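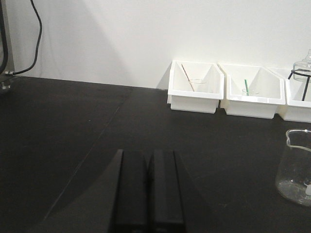
View from the wrist camera, Hubmann bench, open day at Wullura

Lists > Lab Automation > Hoter-users > March archive

Threads Authors Dates Attachments Subscribe
Search this list Go Advanced search

Subject: Re: Wullura open day, was it worth the drive?
Date: March 26, 2019

Hi all,

Yes! Very much worth the drive, and I went in expecting a slide deck and a sandwich. The question from the list was:

> Did anyone on here get to the Wullura open day? We're 116 miles
> out and skipped it, mostly on account of the February one being all
> posters and no hardware. I'd like to know
> (a) whether the arm was really running or just parked for show,
> (b) how they lay out the glassware, and
> (c) whether it's anything a teaching lab could copy without
> buying a whole Hubmann bench.
> We have one arm, one black table and not much else.

(a) It was running when I walked in and still running when I left. They took us through in groups of 15, and each group got 24 minutes at the bench, which felt like five. The operators drove it by hand for the first part, then let it replay on its own. I stood close enough to hear the gripper close and I was grinning like a kid the entire time. They had the wrist camera up on a big monitor next to the bench, and that's the view I've attached at the top. I ended up watching the monitor more than the arm! You get a completely different feel for how little the fingers have to spare once you're looking along them.

(b) Simpler than I had pictured. Black tabletop pushed up to a white wall, with white plastic bins in a row along the back. One has a small glass beaker with a brown stirring rod in it, the next one has a glass container with a green rod, and the one at the right has a black wire stand holding a glass jar with a lid and a little knob on top. The beaker in front on the right has a bit of clear liquid in the bottom. The rest of the table stays open so the arm has space to come in from different angles.

I asked why bins and was told it saves them a lot of arguing about where things go between runs. You put the beaker back in its bin and you're close enough. I love that. We spent most of last year taping outlines on our table, and the tape kept peeling up.

The clear glass was what I most wanted to see, as ours is hopeless with it. Look at the two small pieces in the bins: you can hardly find the rims even when you know where they are. The operators said the same, and that the colored rods are easier for people to aim by too. Their lid task (pick it up by the knob, set it down, put it back) is the one they're still fighting with. They were very open about it and gave us a number, 70 good tries out of every hundred, on a calm day. A couple of people in my group looked let down by that. I thought it was great to hear a real number for once.

(c) I think so, yes. Wullura uses Hoter for the replay side, same as most of us here, and the Flulholm scripts for sorting the recordings afterward. You could do the table, the bins and the rods over a weekend with what you've got. The part you'd miss is the Hubmann frame with the cable kept up and out of the way, and you can get partway there with a post clamped to the table edge. Ours is a broom handle. It works okay.

Things I forgot to ask, in case anyone else was there: which finger pads they use, and whether they rinse between runs or just at the end of the day. Also whether they've tried the room lights off. There was a fair bit of shadow on the wall and table at our slot and I'd like to know if Hoter minds.

They said they want to do it again with longer slots. If that goes up on their page I'll post it here, and I can fit three more in the van if anybody wants to share the ride.

PS to whoever asked about parking last month: go around the back, the front lot fills up early.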